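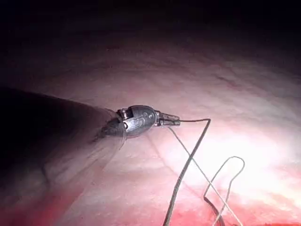 Filed under: Surgical robotics > Instruments & wrists > Care and repair

Stirkuso Needle Driver, Wristed, with Tip Sleeve
Refurbished and new. Sold singly or as a matched left/right pair.

We have sold wristed needle drivers for long enough to distrust most of what gets printed on the box, so this page is shorter on promises than the maker's own. The Stirkuso driver is a decent instrument. It is also a cable-driven wrist on the end of a long shaft, and cable-driven wrists stretch, pick up grit and go slack at the worst time. Buy it if you have someone on staff who will look after it. If you don't, the service plan further down may be cheaper than the third replacement.

What's in the box

One driver, one tip sleeve, a jaw gauge, a flush adapter and a printed setup card. The card has been wrong about the flush port since the May revision. Use the instructions on this page for that step.

The sleeve comes off for cleaning and goes back on before every session. Seat it squarely over the joint between shaft and wrist. A sleeve that has crept forward rubs on the wrist housing, and the first sign is usually a driver that turns freely one way and drags the other. We see that sent back as a "cable fault" all the time. Check the sleeve before you fill in the return form.

Setting up a pair

Fit the left driver first and let the arm finish its own check before you touch the right one. The software will allow both at once. We have had enough odd homing errors from customers who did it that way to say don't.

With both seated, run the wrists through full travel with nothing in the jaws. Listen as much as you look. A healthy wrist is close to silent; a ticking sound at one point in the roll means a cable is riding on the lip of its pulley. Stop there and take the driver off. Some forum posts will tell you to work it back and forth until it clears. It may clear, and the cable will be frayed when it does.

Next comes the grip test. Close each driver on the gauge and pull straight back with the spring scale. Stirkuso says to do this once a month. We do it every 11 sessions, which suits our bench and catches slack earlier. Neither interval has much science behind it that we've been shown.

Finish with thread and a needle on a tissue pad. Gauge numbers tell you very little about how the jaws hold a curved needle, and a driver can pass the pull test and still let the needle roll. Pass the needle from one driver to the other in both directions, and try it with the wrists well bent, where slack cables show up first.

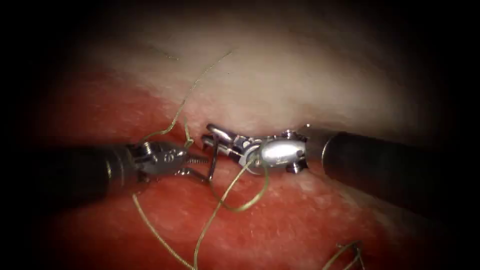

Left and right drivers brought together over tissue, with the curved needle between the two sets of jaws.

Cleaning

Flush the shaft until the water runs clear, then flush it again. Brush the jaw serrations lengthwise with a soft nylon brush. Thread fibers pack into the ridges and harden there, and once that happens the grip gets worse in a way that looks exactly like wear. Plenty of jaws have been thrown out that only needed ten minutes with a brush.

Keep oil off the wrist unless it is the grade on the setup card. We tried the Tradham universal lubricant on two shop units after their rep talked us into it. Both wrists were gummy by the end of the month. Others report good results. We stopped.

Pins and screws

Look at the wrist pins under a magnifier every time the sleeve is off. A pin standing proud on one side means the driver is done until it has been on a bench. Please don't tap it back in. We can fit a new pin; we can't do much with a cracked housing.

How long does it last?

The maker quotes 2,000 wrist cycles before recabling. That figure comes from a test rig with an unloaded jaw, and nobody sews with an unloaded jaw. Our own repair log covers 217 returned drivers and the spread is so wide that an average would mislead you. Careful users go well past the number. Training labs, where people are still learning not to yank, seldom reach it.

Repair and service plan

Recabling is done in house, with a 30 day warranty on the work. We'd like to make it longer, but too much depends on how the driver is treated once it leaves us. Housings and shafts go out to Obradović for straightening, so allow extra time for those. We will tell you if a repair isn't worth the money, and for older units it often isn't.

The Caremen plan covers inspection, sleeves and one recabling a year per driver. It does not cover drops, bent shafts or anything that has been in the wrong cleaner. Read that line twice. Most of the complaints we get about the plan are about that line.

Page last checked October 31, 2018

You may also need
Tip sleeves, pack of ten
Jaw gauge and spring scale kit
Nylon serration brushes
Flush adapter, revised
Tissue pads for bench testing
Left/right storage rack

Get stock alerts and repair notes by email. Enter your address to sign up. You can unsubscribe at any time.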